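Print this page
E-mail this page

Zustley Refurbishment, Claststead site
Minutes of the staff and management meeting, February

Present: site management, bench staff representatives (early and late shifts), health and safety, goods-in, training.
Apologies: night security.

1. Minutes of the last meeting
Agreed, with one correction. The late shift break is 20.15 and had been typed as 20.50.

2. Robot cell on the server line
Management reported that the Hamex cell is now in use on both shifts. During the month it handled 147 machines. Bench staff took over on 13 of these, mostly where a cable was in the way of the processor.

Staff asked which jobs the cell will do. Management said processor handling only for now. Opening cases, clearing cables, cleaning off old paste and final testing stay with the benches. Memory may be looked at in the summer and would come back to this meeting first.
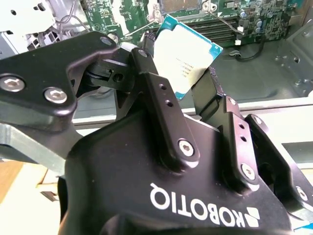 Item 2: processor held in the gripper over an open machine, server line.

The late shift said that standing by the cell is harder work than it sounds. Whoever is on it has to watch closely but has little to do, and people lose concentration. They asked for shorter turns. Agreed that nobody will mind the cell for more than two hours without a change of job. Shift leads to redraw the rota.

3. Jobs and pay
Staff asked again for a written statement on jobs. Management confirmed that no bench post will go this year as a result of the cell. Two posts left empty in the autumn will not be filled. Staff side asked for it to be noted that they do not agree with this, as goods-in is short.

Cell minders will be paid at the higher bench grade from next month. Back pay was requested for those who did the trial. Management to reply in writing.

4. Training
Ten people have done the Mathias course and can clear a stop and restart the cell. The early shift has seven of them. The next places will go to the late shift. Staff asked that training be done in paid hours and this was agreed.

5. Health and safety
No injuries. One near miss: a member of staff reached in for a dropped screw while the cell was paused. Reminder that paused does not mean off. A sign will go up at the gate.
Wrist complaints from the processor benches to be compared with last year's at the next meeting.

6. Any other business
The bench 4 lamp is still broken. The microwave has been replaced.

Next meeting: March, 14.00, upstairs training room.

Print | E-mail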